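Shared Workroom Bookings: Proposed Change to the Cancellation Period

Kulham Community Premises Forum > Members' Discussion > Rooms and Bookings

31 replies | 4 shares

Kulham_Premises_Office
The Premises Office invites comment from registered groups on a proposed amendment to the conditions of hire. At present a group may cancel a booking of any workroom without charge up to the evening before the session. It is proposed that, from May, cancellations received fewer than five days before the session will be charged at the full hourly rate. The Uletti Room and the Lower Workroom would both be covered. The Main Hall is governed by separate conditions and is not affected.

Comments made in this thread will be placed before the management meeting in full.

northgate_quilters
On behalf of our group I wish to record our support. We have been on the waiting list for the Uletti Room since the autumn, and on several evenings members passing the building have noted that the room was booked and dark. A charge would encourage groups to release sessions which they do not intend to use.

We would ask that released sessions be advertised on this forum on the same day.

R_Bindery
Our group must object to the proposal as drafted. We do not dispute that late cancellation is a nuisance to others. However, a period of five days takes no account of illness. Our sessions are led by one tutor, and if the tutor is unwell on the morning of the class there is no means of giving the notice required. The group would then pay for a room it could not use, having already refunded its members.

May I ask whether the office has considered a shorter period?

Kulham_Premises_Office
A period of two days was considered. The view taken was that two days does not allow sufficient time for another group to be offered the room and to notify its own members. The office is nonetheless willing to hear argument on this point.

lowerworkroom_user
I should be grateful if the office would publish the figures on which the proposal rests. The annual statement gives 3248 hours booked across the two workrooms and 2923 hours used. The difference is 325 hours, or one hour in ten. It is not stated how many of those hours were cancelled late, and how many were cancelled in good time and simply not taken up by anyone else. The two cases are quite different and the proposed charge would address only the first.

northgate_quilters
With respect, the waiting list suggests that hours cancelled in good time would have been taken up had anyone been told of them.

lowerworkroom_user
That is an argument for better notices. It does not establish the need for a charge.

Kulham_Premises_Office
The member is correct that the annual statement does not separate the two. The booking system supplied by Irkitz records the fact of a cancellation but did not, until the last update, record the time at which it was made. The office is therefore unable to provide the division requested for the whole year. Figures for the months following the update will be attached to the papers for the meeting.

allotment_society_sec
Our society books the Lower Workroom four times a year for seed packing and has never cancelled. We have no strong view on the period. We do wish to raise the related question of the deposit, which was increased last year without consultation. If groups are now to be charged for late cancellation, the case for holding so large a deposit is much weakened. The one or the other would seem sufficient.

R_Bindery
I would support the society's suggestion. A deposit from which a late cancellation fee might be deducted, with some discretion in cases of illness, would meet most of our concerns.

Kulham_Premises_Office
The deposit is held against damage and cleaning and it would not be proper to apply it to other purposes without altering the conditions. The suggestion will nevertheless be recorded.

tabletop_makers
May we enquire about furniture while the conditions are under review? Condition 4 requires that tables be returned to the wall after each session. The replacement tables are considerably heavier than those they replaced, and several of our older members cannot safely move them. Could the condition be relaxed, or the tables left in a standard layout agreed between the groups?

northgate_quilters
We would not be in favour. Quilting requires a clear floor for laying out, and we should then be obliged to move another group's tables before beginning our own work. The present rule is at least the same for everyone.

tabletop_makers
We accept the point about floor space. Would it be acceptable for a single table to remain out at the far end? The new tops are a good deal better for cutting and gluing than the old folding ones, and it seems a pity to put every one of them away each evening.

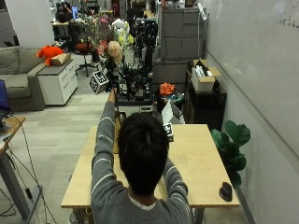
One of the light wooden tables, with metal legs, in use.

R_Bindery
The tables are certainly an improvement. I would only observe that the pale tops mark very readily. Our group now lays board beneath all cutting and pasting, and we would welcome a condition asking others to do the same. We understand from Kettunen, who supplied us with our own benches, that an oil finish may be applied to unfinished wood at modest cost, and the office may wish to enquire.

Kulham_Premises_Office
The office thanks members for these remarks. The furniture condition lies outside the present consultation, but the proposal that one table remain out will be added to the agenda as a separate item. Groups are reminded that no finish of any kind should be applied to tables without written permission.

lowerworkroom_user
To return to the matter in hand, I propose the following wording: that cancellations received fewer than two days before a session be charged at half the hourly rate, that the charge be waived if the session is taken by another group, and that the arrangement be reviewed after one year.

R_Bindery
Our group would support that wording.

northgate_quilters
We would not. Two days is of no practical use to a group with thirty members, many of whom do not use email. We could accept the waiver where a session is taken up by another group, and we have no objection to a review.

allotment_society_sec
We would support the waiver and the review, and abstain on the period.

Kulham_Premises_Office
Both forms of wording will be put to the meeting. Groups which have not yet commented may do so until noon on the day before the papers are issued. Comments received after that time will be held over.

Recent topics in Rooms and Bookings
Key safe at the side entrance: change of code
Storage cupboards in the Uletti Room: renewal of allocations
Heating in the Lower Workroom before 9 a.m.
Main Hall: conditions of hire for evening events
Noise between adjoining rooms

Contact the Premises Office | Forum rules | © Kulham Community Premises | Back to top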